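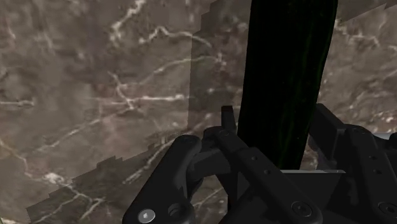 Gripper close-up, simulated marble counter, with a tall dark object at the jaws.

Minutes of the Skorura simulation group, October meeting

Present: Reda Hajji (chair), Hazem Radwan (minutes), the Kabbaj student group, and two colleagues from Vurance on the call, who had the patience to wait while we found the right cable.

Reda opened at 2:00 p.m. with a warm welcome to everybody, and in particular to the new Kabbaj students, who have already been a great help with the labeling. The September minutes were accepted with one spelling fix.

1. Camera views for the pick policy

Hazem went through the comparison between the room view alone and the room view together with the close view. Each version of the policy was given 300 trials in the rendered kitchen. The two-view version did better on the thin and dark items, and we had a long and rather happy discussion about why that might be. Reda's feeling is that the close view helps most in the last bit of the approach, when the arm can hide things from the room view. One of the students wondered whether the low-resolution marble is confusing the policy near the gripper (a fair question!) and we agreed it should be tested with a plain counter before we write anything down as a finding.

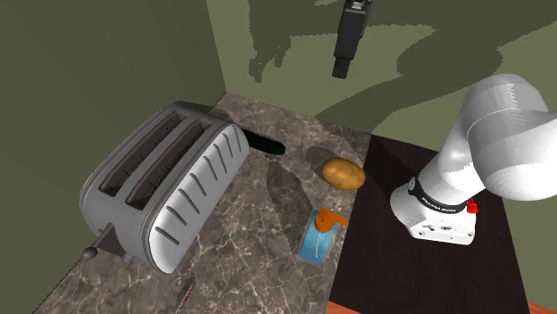
Room view of the kitchen layout: toaster, cucumber, potato, soap dispenser and knife, with the Franka arm at right.

2. Shadows

Vurance asked whether the shadows on the green walls ought to be softened. Opinions were divided, and we went back and forth on it for quite a while. Hazem would like to keep them, as the real lab has a strong lamp too. Left as is for this round, with a second lighting setup to be tried in Jerkarero, our scene editor.

3. Data cleaning

Of 1605 recorded episodes, 1242 have passed the checks. Most of the rejected ones had a missing stretch in one of the camera streams, so they may be recoverable, and the students kindly offered to look.

Actions
Hazem: plain-counter runs, 300 trials for each version.
Reda: second lighting setup, then a note to Vurance.
Kabbaj students: rejected episodes.

The meeting closed at 4 p.m., with many thanks to whoever brought the almond cookies.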